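Hourani Toiletry Packing Set: data card

Version of June 16, 2025. Maintained by Janka Sokol and Fouad Haddadin.

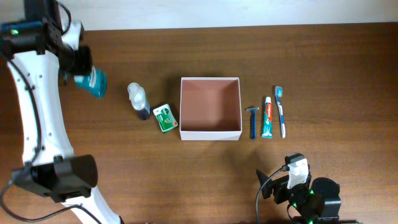
Does the order in which things go into the box matter?
Less than people claim. Tall items first is the usual advice, but we have yet to see numbers that support it, and a short, wide box leaves little room for the rule to help.

What is in it
960 packing runs with everyday bathroom items: soap, toothpaste, a toothbrush, a disposable razor, small bottles, mouthwash. All go into an open cardboard box. Another 111 runs were dropped in March after Siham Rizk found that their notes did not match the items.

Labels
Each run has an item list and a "packed" flag. Treat the flag with suspicion. It means the item ended up inside the walls. It says nothing about whether the lid would close or whether a cap would hold in a suitcase.

Known problems
The word "tidy" appears in 1,936 notes and was never defined. Two labelers disagreed on it often enough that we would not train on it.
Soap is always in its wrapper. Claims about bare soap are not supported.
Toothpaste tubes vary in how full they are, and this was not recorded.

Questions go to Janka. Please include the run number.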